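The Long Afterlife of the Warranty Card

Somewhere in my apartment is a drawer that holds the paperwork for every machine I have ever owned, including several that died under a previous administration. It has a manual for a fan in eleven languages. It has a registration card for a blender, postage paid, addressed to a company that has since become a different company. I have never mailed one of these cards. I have also never thrown one out.

The warranty card is an odd piece of mail. It asks you to tell a manufacturer where you live, how much you earn, whether you golf, and what made you choose this particular waffle iron, and in return it hints that the manufacturer might someday be kind to you. In most cases the warranty covers you with or without the card, so long as you kept the receipt. The fine print will usually admit this if you read down far enough, to the part set in type the size of poppy seeds.

I went to Akanham in October to see the people who handle the cards that do come back. Clamarer, which makes small kitchen appliances and sells them under more names than I could keep straight, still runs a registration office there, on the second floor above a tile showroom. The cards arrive in gray tubs. A good week brings 217 of them. The office was built to handle many times that, and has the coat hooks to prove it.

Most of the cards are filled out in full, in careful ballpoint. People report their hobbies. Under "How did you hear about us?" one customer had written "my sister, constantly." Another had checked every box under household income, including the ones that contradicted each other, and then added a note about the cord being short. The cord complaint comes up a lot. It gets typed into a field called Other, and I was told that Other goes in a quarterly report, and that the report goes to Chin.

Chin is the software. It was bought in the nineties from a firm that sold mostly to dentists, and it still refers to customers as patients. If you registered a Clamarer slow cooker in the last thirty years, there is a fair chance you have a chart.

Cirkavus, the company's rival at the cheap end of the shelf, gave up on cards two years ago and went over to a square code on the underside of each machine. You point your phone at it and a form opens. The form wants a serial number, which is printed right beside the code, so you now have to turn the thing over again, crumbs and all, and hold it against your chest while you type with one thumb. By the company's own figures, 92 percent of the people who open the form close it before the end. I'm a little in awe of the other eight.

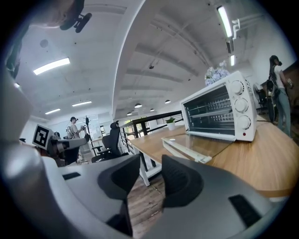 My own toaster oven was never registered and has outlived two that were, a result I mentioned on the magazine's website and was promptly scolded for. Tilting a hot appliance to read a sticker is how you lose an eyebrow, one reader wrote back, and anyone with sense copies the serial number onto masking tape the day the box is opened and sticks it inside a cabinet door. The same reader keeps the boxes, too, flattened, in order of purchase. I have no answer to this. I went and looked at my cabinet doors, and there was plenty of room.

The office in Akanham has its own view of people like me. We call, they said, a month or so after the coverage ends, and we open by describing the noise. We don't have the model number. We have a rough idea of the year, based on who we were dating. They look us up anyway, under patients, and we aren't there, and they ask if we'd like to register now.

I asked how many say yes. Nearly all of them, apparently. They sound relieved. The machine is broken, the warranty has run out, and they spell their last names slowly and give the zip code twice.

On the way out I was handed a blank card for the road. It's in the drawer.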